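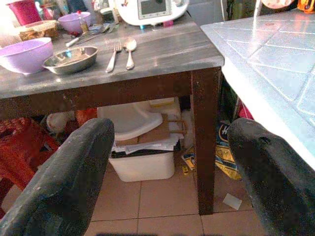 Milagros Montoya wrote in to say that my last post about bread made her want to throw her starter out the window, and could I please explain why hers smells like nail polish remover when mine supposedly smells like apples. Yes! I would love to. I've been waiting for somebody to ask.

That sharp smell means it's hungry. Flour and water go in, the yeast and bacteria eat, and once the food runs low the whole jar gets sour and a bit angry. Feed it more often, or feed it more flour each time. I keep mine thick in summer, because our kitchen gets hot by late morning and a runny starter tears through its food before I'm home from work.

My starter is called Kiko and came from Ekene Adeleke, who handed it to me in a jam jar at a bus stop with no instructions at all. For two weeks I made bricks. Dense, gray, sad bricks – we ate them anyway, toasted, with a lot of butter. Then one evening I forgot the dough on the counter, came back three hours later than I meant to, and it had puffed up and gone all wobbly. Best loaf I had ever made! I'd been baking everything too early.

So, Milagros, once the smell is sorted, my big advice is to ignore the clock and look at the dough. Poke it with a wet finger. If the dent springs right back, leave it alone. If it comes back slowly, get the oven going.

I've also been playing with rye. I pick up a dark one from the Toivonen mill stand at the Ikcombe market and swap a couple of spoonfuls into each feeding, and oh my goodness, Kiko goes wild for it. Bubbles right up to the lid. It makes the crumb a little tighter, but the crust gets this deep malty flavor that I can't stop thinking about.

Loaf number 183 came out last night (I keep a notebook, you know me by now) and it has caraway in it. Too much caraway. Lautaro ate four slices standing up, so maybe I'm wrong about that.

In December I want to try a sweet loaf with orange peel and raisins. I've read that sugar slows the rise, and that a few extra feedings the day before help with that. If you've made one, tell me how long yours took and whether you soaked the raisins first.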